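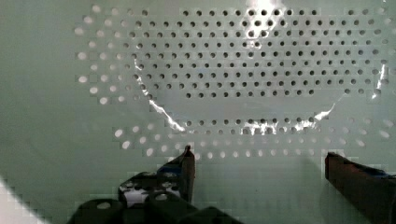 Safety by Sticker? An Afternoon at the Javell Open Day

I went to the Javell open day in October mostly because a colleague had a spare ticket, and partly because the programme promised a session called "Working Safely Beside Robot Arms: Good Practice for Small Sites". I run a packing room with 18 people in it and I get sold this sort of thing every month.

Doors at 1 pm, coffee from a machine, a lanyard with my surname spelt wrong. They said 1,076 people had signed up over the run of the event. I would be surprised if half of them came, but the car park was full, so perhaps I'm wrong.

The first talk was by a firm called Vatonero, who sell a rulebook. I'm being a bit unfair, but only a bit. You pay a yearly fee, you get a binder and a login, and once you have filled in the binder you may put their badge on your door. I asked who checks that the binder matches the room. The answer was "a self-assessment model", and then we moved on to the next slide.

Rigoberto Nava was better. He led the tour of the arm benches and he clearly works with the things. His own house rules fit on one side of paper:

Write down what the arm is allowed to reach, and tape the edge of it on the floor.
Stop the arm before a hand goes on the table, every time, even for a dropped grape.
Do the risk assessment on the gripper and the object together. A safe arm holding a knife is a knife.
Any change of fingers, table or task means you do the assessment again.
Log the near misses, and have somebody outside the team read the log.

I have no quarrel with any of that. My doubts began when I asked how often the fourth one is followed. He said up to 20 changes of task in a busy week, and then said the reassessment is "sometimes a conversation". Well, yes. It would be in my place too. But then the rule is something else and it should say so.

The table tasks were crockery and play food: plates, a bowl, a banana, a slice of orange, a ketchup bottle lying across one of the plates. Harmless stuff, and I can see why you would start there.
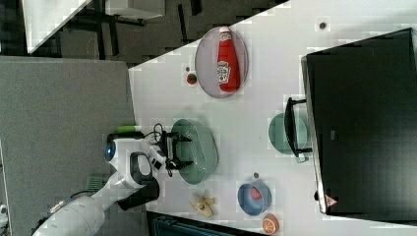

My trouble is with what gets carried over from it. A clean record with toy fruit tells me very little about a glass jar or a box of blades, and yet the Vatonero speaker had a slide saying "100 sessions without incident" with no word on what was being picked up, or how fast, or how near anybody was standing. I would throw out a forklift report written like that.

Clear plastic came up as well, and I thought this was the most useful ten minutes of the day. Somebody from Boonchu asked what the rule is for see-through items, where the edges can be little more than a line of glare. Rigoberto's view was that they should be written up as a separate task with their own trial. The Pultlow handout we'd all been given lumps them in under "light household objects". I went through it twice on the train to be sure.

I came home with the one-page list, which I've pinned up, and a quote for the binder, which I haven't answered. If Vatonero ever start sending an inspector round unannounced I'll look at it again.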